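Learning to sell at the Sunday market

When I moved to this town I had never sold anything in my life. In my country we give old things to cousins, or we keep them in the cellar until the cellar is full. So in November, when I paid 65 dollars for a table at the market on Procházka Street, I did not know the rules of this game.

The first rule is that people come very early. The notice said eight o'clock, but at half past six there were already buyers with torches, looking into the boot of my car while I was still unpacking. One man bought my Prulline coffee grinder before I had put it on the table. I asked him for ten dollars and he paid at once, so I understood that ten was too little.

The second thing I had to learn is the small talk. At home, a price is a price. At the market you must first speak about the weather, then about parking, and only after this the buyer touches the object and makes a face. I practised this face in the mirror, but mine looks like a toothache.

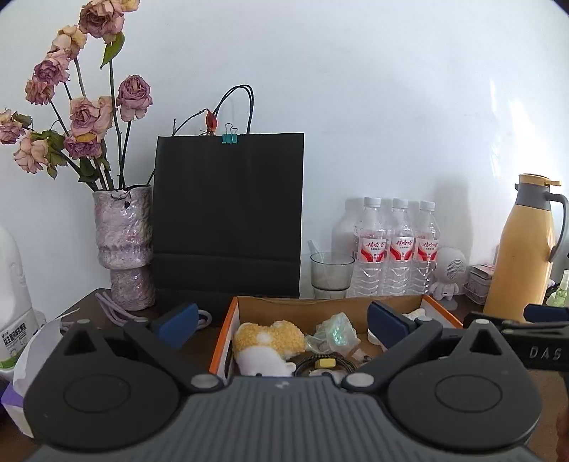

My neighbour at the next table told me that I should never write the price on anything under five dollars, as people like to ask, and when they have asked they feel a little bit obliged. I tried it with the paperbacks. It worked for the cookbooks and not at all for the crime novels, which went home with me again.

What sold best was kitchen things and, to my surprise, curtains. I had brought a pair from Dandska in a mustard colour which I never liked, and two ladies almost had an argument over them. The winter coats did not move. It was 300 steps from my table to the coffee van (my watch told me so), and I think the good places are all on that side, near the queue.

At noon I packed up. My feet were cold and I had forgotten to bring coins for change, so I had to favour round prices all morning. I have booked again for the autumn, and this time I asked for a table beside the van.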